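### 3.2 Where households keep what they keep

When we first sat down to plan the interviews, we had rather hoped that people would tell us about their food stores in a tidy way, starting with the kitchen and working outward. Very few of them did. Most began with a relative - a grandmother who dried beans on the roof, an uncle who never trusted a freezer - and came round to the cupboards only after the tea had gone cold. We came to treasure these detours, and much of what follows is drawn from them.

The 29 households in the Garba sample were visited twice, once in December and once after the spring planting, and between them they gave us 3,018 entries in the pantry diaries. Okeke and Haruna read every entry and sorted each one by the reason given for keeping the item, setting aside those where no reason was written down.

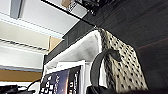 **Figure 3.** Wire shelving against a pale wall.

Thrift was the reason we had expected to meet most often, and it certainly came up, but people spoke with far more feeling about guests. One woman in the Skoranov district kept two sacks of rice that her own family did not much care for, simply so that a cousin arriving late would never have to ask. Her neighbors knew about the rice and thought it perfectly sensible.

We should say a word here about open and closed storage, as the earlier survey by Nnaji and Declercq treated the two as one. Our families did not. Food behind a door was spoken of as "ours," while food on an open shelf was fair game for anyone passing through, children very much included. Several parents moved the sweet things accordingly, and we take up their diaries in Section 3.3.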